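Bohdan Fedoruk has managed the household furnishings program at Binusholm since it opened its 44 shared apartments to visiting staff. In an interview on 15th October, he spoke mainly of tables and of what is kept on them.

"Residents arrive with suitcases and very little for the kitchen," Mr. Fedoruk said. "We decided that each table should have a cloth and a utensil holder before anyone moved in."

The holder now in use has separate compartments, so that chopsticks can stand apart from forks. An earlier model, a single open jar, was withdrawn in September. Mr. Fedoruk described it as "a fair attempt – but everything ended up tangled at the bottom."

Asked about cleaning, he was brief. Holders are emptied and rinsed weekly, and chopsticks are laid flat on a towel overnight before they go back. The program replaced 300 pairs last year. "Wood wears out," he said. "We plan for that."

He was less certain about tablecloths. Some residents prefer a bare surface, and the office does not insist. Checked patterns remain the most requested.

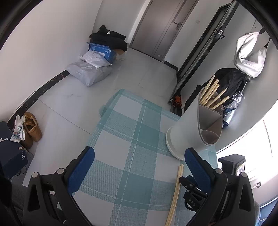
Zeyu Peng took a different view of the compartments, remarking that a divided holder is harder to wash than a jar and that a long bottle brush should be supplied with each one.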